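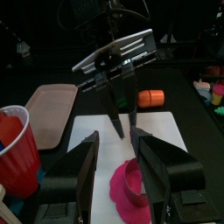
Slide 1. Pink silicone mat with a scalloped edge, on a white board.

Leave it up while people find seats. Thank Isla Menzies for the room.

Opening. I was asked to speak on "the end of plastic in the kitchen." I don't think it's ending. I think we are swapping one word on the label for another and feeling better at the checkout.

Slide 2. What silicone is
Silicon and oxygen backbone, carbon groups hanging off it. People say "it's made from sand." Sure, and a lot of processing, and feedstocks that often start with oil and gas. Ask who has heard the sand line. Wait for hands.

Slide 3. The Drolside survey
They mailed out 2,179 forms on kitchen habits. Their headline: shoppers "trust" silicone. Read the question aloud, slowly: "Do you prefer safe, reusable silicone to single-use plastic?" Well, who's going to say no to that? Mekdes Fikre wrote to ask how many forms came back. No answer yet.

Slide 4. "Lasts a lifetime"
Whose lifetime? Gendska prints this on the box and gives a 30-month guarantee. I asked for their wear tests and got a brochure. Tibor Jakab says his bakery goes through baking mats faster than he'd like, mostly from knives. One bakery, so don't lean on it.

Slide 5. Recycling
"Recyclable" and "recycled" are different claims. Most curbside programs won't take silicone. Aitken has a mail-back plan: minimum box, 500 items. I own 8. Pause here, it usually gets a laugh.

Slide 6. What would change my mind
Return rates with the surveys. Wear tests done by somebody who doesn't sell the stuff. A straight figure for how much gets collected and what it's turned into. Yaowalak Pongsiri is trying to get this out of Plimavus; check with her before I go on.

Skip slide 7 if we're running late.

Questions. Someone will ask if they should throw theirs out. No. Keep using it. Ruairi has the roving mic, repeat the question for the back rows.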